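I spent the last two evenings swapping grippers on my simulated arm, and I want to write down how it went before I forget the settings.

The task is small. The arm goes to a spot on the work plate, closes on something flat, lifts it and puts it down on another spot. I have two grippers to choose from. The Hadura is a plain parallel gripper with short fingers. The Illavari has longer, thinner fingers and a softer pad model, and it takes more time to compute.

I ran both with the same Warrier controller and the same start pose. The Hadura was fine on anything with some height. On flat tiles it kept pushing the piece sideways before the fingers closed. Lowering the approach speed helped a little. Raising the pad friction helped more, but then the tile stuck to one finger on release, so I put it back.

The Illavari did better on tiles from the first run. Its weak side is reach. With the longer fingers the wrist has to stay higher, and when the target is close to the base the elbow folds up and the controller slows down. I moved the targets to the left part of the plate and the problem went away – not a real fix, but good enough for comparing.

I also changed the physics step. At 3000 steps per attempt the Illavari was still settling when the lift began. I added a short pause after closing and left the step count alone.
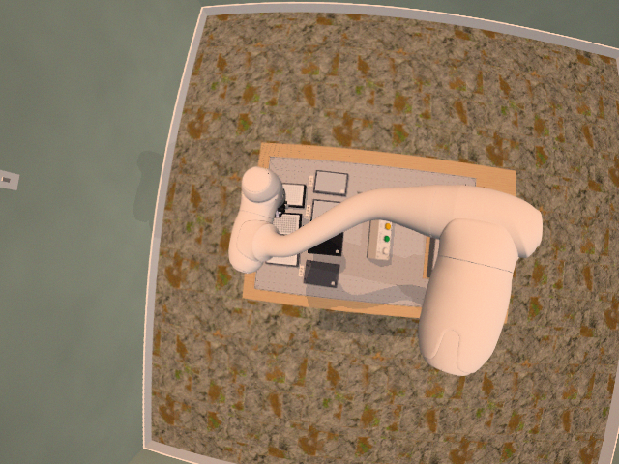 **Lakshmi Kotian**
*Hobby robotics and simulation*

The overhead view is the one I use for checking placement. The well plate is under the wrist, with the black tile and the grey pad over to its right. From straight above it is hard to judge finger height, so I keep a side view open in Malulex when I tune the approach.

For now the Illavari stays on. Next I want to try the well plate with both grippers, using a slower close and the same pause. I still need to save the Hadura friction values in their own file – at the moment they are in a comment at the bottom of the config.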